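About Malach Home Skills

Malach is a small school for people who want to learn how to look after a home. We began with 2 rooms above a bicycle shop, and today we have 4 rooms and our own front door. Our students are young adults leaving their parents' house, people who have come to this country from somewhere else, and people who have lost a husband or wife and must now do the work which the other one always did. We also teach cleaners who would like to have a certificate before they look for a job.

The school was started by Orsolya Bakos and Andor Szekeres. Orsolya was for many years the head of housekeeping in a hotel, and Andor was a teacher of chemistry. They met in an evening English course, where they were both asked to give a short talk about their work. Orsolya talked about folding sheets. Andor talked about soap. After the course they kept meeting, and the plan for the school was written on the back of the grammar exercises, which we still keep in a drawer in the office.

What we teach

The basic course is called First Home and has four parts: kitchen, bathroom, laundry, and the things which have no place. The last part is the favourite of most students, although they do not expect it. It is about mail, keys, chargers, medicine, single socks and everything else that travels through a home and stops on the nearest flat surface. Saskia Donnelly teaches this part. She asks every student to bring a bag of such things from home, and the group finds a place for each one.

The laundry part is taught by Attila Orbán, who repaired washing machines before he came to us. He speaks about care labels, water temperature and colours, and he is very strict about the lint filter. The bathroom part belongs to Andor. He explains which products must never be used together, and he repeats it at every lesson, also when the students ask him to stop.
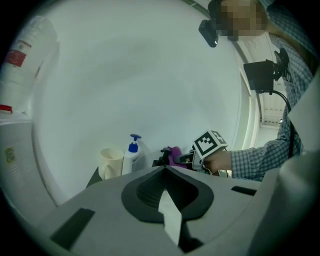 Our lessons are practical, and we use ordinary things. We do not buy special teaching equipment for the table work, as our students will not have it at home. A mug with a handle and a pump bottle standing side by side on a table are already enough for a first exercise: which one goes back to the cupboard, which one stays near the sink, and which way should the handle and the nozzle point so that the next person can take them easily? It sounds like a very small question. Students can talk about it for a long time, and families argue about it too, as we know from our own kitchens.

For the written part we use a booklet of our own, in simple English with drawings. Orsolya Hegedűs made the drawings and she also answers the telephone, so if you call us and ask for Orsolya, please say which one. The booklet is now in its second edition. The first edition had a mistake in the page about descaling a kettle, and if you have this one, please bring it to the office and we will exchange it free of charge.

How we work

Groups are small and everybody does the work with their own hands. We do not give marks. At the end of the course each student cleans and puts in order one room together with a teacher, and they speak afterwards about what went well. A student who is not satisfied can repeat any part in the next course without paying again.

We ask our students to be on time, to wear closed shoes and to tell us about allergies before the first lesson. Gloves and aprons are in the school. We use unscented products where we can, and the labels always stay on the bottles.

Since we opened, 400 people have finished First Home. Many of them write to us, mostly in December, when they have guests coming and cannot remember how to get candle wax out of a tablecloth. We are always glad to answer - this is one of the nicest parts of our work.

Visiting us

You are welcome to come and look at the school before you decide. Please call the office first so that we do not have a lesson in every room. The basic course costs 100 dollars, with the booklet included, and you can pay in two parts. The entrance is beside the bicycle shop, and the bell is the lower one.

Page last updated May 4, 2025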